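Published 05/05/2024
Philomena Laryea and Edin Babić, Badstead

3. Retention of manual skills after a break in training

Most teaching hospitals assume that a hand skill, once signed off, stays with the trainee. The evidence for this is thin. Our survey of training records at Badstead covered 1,187 trainees, of whom 1,108 had complete attendance data and were kept in the analysis. Those who had been away from practice through parental leave, illness or a research post were compared with colleagues of the same grade who had trained without a gap. Wound closure was chosen as the marker skill, as it is taught early and assessed in the same way in every department.
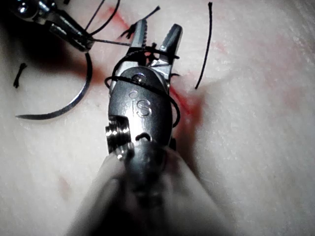

Does a long break from training harm a basic skill such as closing a wound? Speed falls first, and the quality of the finished work falls much less. Trainees returning after a long absence took more time over each task, but their marks for spacing and knot security were close to those of the comparison group.

The gap in speed narrowed quickly once supervised practice began again. Returning trainees who were given protected practice time in January caught up sooner than those who went straight back to a full rota. Wei and Long reported a similar pattern in dental trainees, although their study relied on self-assessment and had only 50 participants. We therefore treat the agreement between the two studies with some caution.

Assessors were asked to judge the closed wound alone and were not told who had made it. Practice pads were used at all sites so that the task stayed the same from one session to the next.

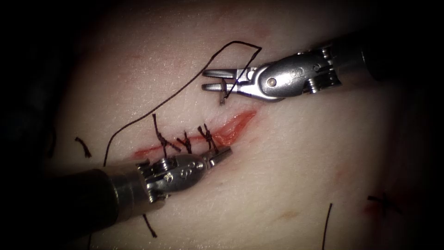 Figure 3. Incision in a skin-like pad, partly closed with three knotted sutures.

Agreement between assessors was good for knot security and weaker for spacing, where written guidance differed between departments. Qiuyue Lu reviewed the disputed marks and applied one standard to all of them. Removing these cases from the analysis did not change the direction of any result.

Confidence followed a different course from skill. Many returning trainees rated themselves well below the marks they went on to receive, and this was still true at the end of the study period. Departments that offered a named supervisor on return had fewer requests for extended training, but our records do not show whether the supervisor or the lighter rota made the difference.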